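Surkari Clear Storage Dome – Two Stars From Me
Reviewed by Mirjam Schnyder, 8/16/18

I bought this in April after reading a lot of praise for it, most of which seems to have been written on the day the box arrived. I waited until I'd had some real use out of mine.

The claim is that the Surkari keeps baked goods fresh "up to three times longer" than an ordinary container. Longer than which container? The leaflet doesn't say. I have a dented cookie tin that belonged to my aunt, and I put muffins from the same batch in both. On day two I couldn't tell them apart. On day three the ones from the tin were a little better, if anything, with less of that tacky skin muffins get when they sit in trapped air.

Issa Akl, who bakes for our Saturday-school coffee table, borrowed it for a weekend and was kinder about it than I am. She liked how it looked. Fine, it does look nice. The plastic is clear and glossy, and people can see what they're getting without lifting anything. That's worth something if you put food out for guests. It's worth nothing in a cupboard.

My complaints, in the order they annoyed me:

The rim. It's smooth and rounded all the way, pretty to look at and hard to get hold of with buttery fingers. There's no handle on my version. The older Josell has a knob on top, ugly as anything, and I've never dropped it.

The fit. Mine sits down properly on one side and needs a push on the other. I wrote to the seller and got a reply from a Kilian Gruber telling me to "allow the material to settle." I allowed it 14 weeks. It has not settled.

The plastic itself. Sold as crystal clear, and I'd call it slightly milky. In a dim kitchen you won't care. Under a strong light you get long white streaks of glare along the curve and the food behind goes soft and pale.

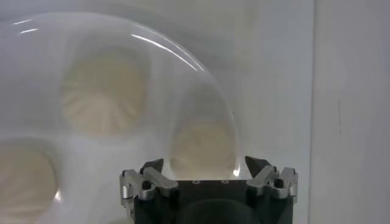

Cleaning is easy enough by hand. The leaflet says top rack of the dishwasher is allowed, then says on the back that high heat may cause clouding – so which is it? I'm not going to find out with my own money. Warm water, a soft cloth, and dry it right away or you'll be looking at water spots.

Would I buy it again? No. If you set out cakes for company and want something light that doesn't weigh what glass weighs, you could do worse, and the Kälin I had before this one cracked in its first winter. For plain keeping-things-fresh, use a tin.

Two stars, and one of those is for the shape.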